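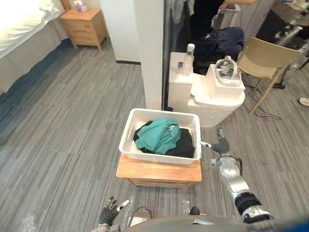

December, 4:40 pm. Mockup bathroom corner, laundry sorting.

Picked up where the last entry stopped. Goal for the afternoon was to settle where the basket goes and what we do with dark clothes, so that Gemma can start on the wash labels.

Basket is on the low stool now. On the floor it was too far down and I kept bending with both hands full. The stool top is a little smaller than I would like for this, so set the basket down square and check it before letting go. White lattice basket stays the standard one. The deep Sendalia tub is back on the shelf; you can't see what's at the bottom of it without digging.

Folding: black piece goes in first and flat, teal on top. Tried it the other way and the teal got lost under the black one. The teal cloth does not hold a fold. It slumps as soon as it's put down. I've stopped fighting that and we should just write "folded once, loose is fine" on the sheet.

Lint. The black fabric collects everything. Ran the Amaral roller over it, 5 passes each side, still gray fuzz along the hem. 2 more passes with fresh tape cleared most of it. Do not put it down on the striped carpet, even for a second. Carpet needs a proper vacuuming anyway, the last one was before the furniture came in.

Detergent: opened the 2000 ml refill from Fondau. The cap on this batch has no inner line, so measure with the lab cup and rinse the cup straight after. Hand wash of the teal swatch, cool water, no color on the white test cloth. Black swatch left a faint tint, same as last time. Keep them apart in the wash, together in the basket is OK once they're dry.

Room: toilet stays put, it isn't plumbed and it isn't going to be. Chair is fine on the right. It gets used as a second folding surface, and the curved back is no good for hanging things on, they slide off. Gemma Fabbri wants a rail on the wall. I'd go for two hooks first and see.

Cable on the carpet by the chair needs a cover strip. I stepped on it twice today. Callholm order 2882 has the strip and the hooks on it, not delivered yet.

To do:
label basket DARK / COLOR, both sides
vacuum carpet, edges too
ask Gemma which side she wants the hooks
new tape for the roller
repeat the black swatch with warm water, 2 rinses
move detergent refill off the windowsill

Stopped at 5:30. Swatches drying on the rack by the sink, leave them until morning.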